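Comparing two sets of gripper fingers on a bare tabletop

I swapped fingers twice last week, the Tretska pair and then the Laur pair, and I wanted a quick test that didn't need any fancy parts. You can do it with your hand-held gripper and a table you don't love too much!

Step 1. Look at the view first

Open the fingers wide and hold the tool low over the table. Both pads should show in the camera view, one on each side, with plain wood in the gap. If one finger sits much higher than the other, loosen the bracket and try again.
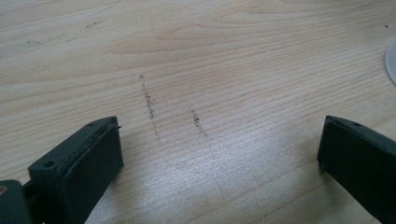
Step 2. Check the table and the pads

Dark streaks on the wood are worth a note (mine has a couple, nearly parallel). Wipe them off before you switch sets - otherwise you can't tell which fingers left what. Pick any stray fibers off the pad edges too.

Step 3. Close and repeat

Squeeze, open, squeeze again, 3 times per set. Rocío Barrera does hers with a coin in the gap, and I may steal that in November.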